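The Second Life of an Office Tower

In the repair room at Skincombe, the old computers come in through the side door and wait on shelves until somebody has an hour for them. Tekle Workneh has kept the list since September. It now has 100 machines on it, and 17 are crossed out.

He begins each one in the same way. The tower goes on its side, the panel comes off, and for a minute he only looks. "People want to take the screwdriver at once," he told me. "First you should learn where the cables go."

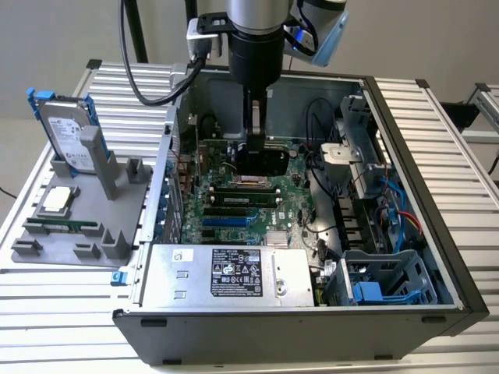

What is worth keeping

The memory is the first thing he checks. Many office towers were sold with one module only, and a second one of 8 gigabytes, taken from a dead machine, makes a big difference for a student. The power supply he treats with more caution. He reads the label, writes the numbers in his notebook, and never opens the metal box itself.

Dust is slow work — a soft brush, then short blows of air. A full cleaning takes him roughly 40 minutes, and he does not like to be hurried.

Finished towers go to the reading room in Inura, or to families in Poirier who have asked for one. The parts that remain are sorted into drawers by type. Tekle showed me the drawer for side panel screws, which was almost full, and then he went back to his notebook.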